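Tresten bench kit, for home and shared-shop arm builds

Gray felt mat, square, thick soft edge. Goes on any plain table, no glue. Fits the Görtz wrist ring and most 5-finger hands. Practice croissant and round plate ship seprately.
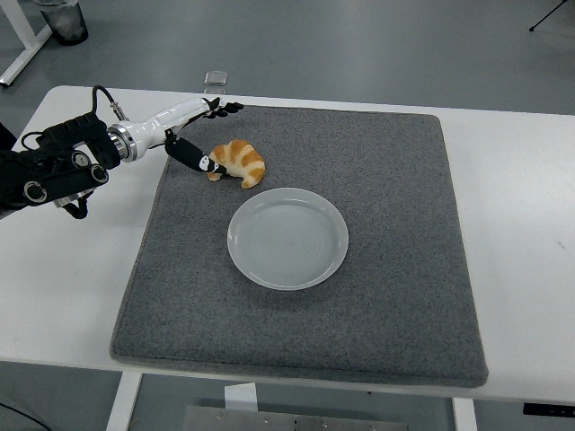

Stock grip file is set for soft items. Start slow, keep your own hands clear, stop button in reach. Loosen the cable loop at the wrist before the first run, ours snagged. Runs up to 500 cycles on one calibration, then redo it. 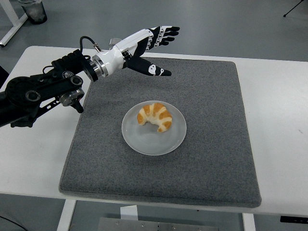 Listing by the Gevholm shop bench, updated September

Plate target is the default job. Croissant on, hand up, next. If it misses check elbow zero first, then thumb offset (menu 9). Clamp kit not incuded. 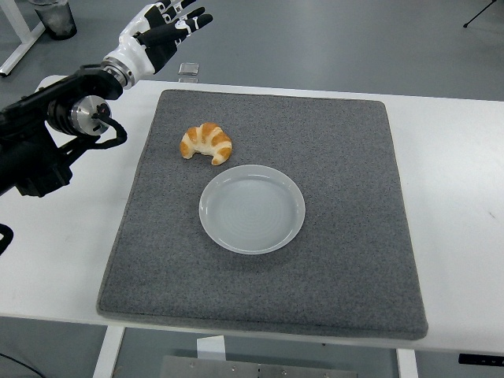
In the box

Felt mat
Spacer set, 15 pcs
Cable ties, 21
Cinura config card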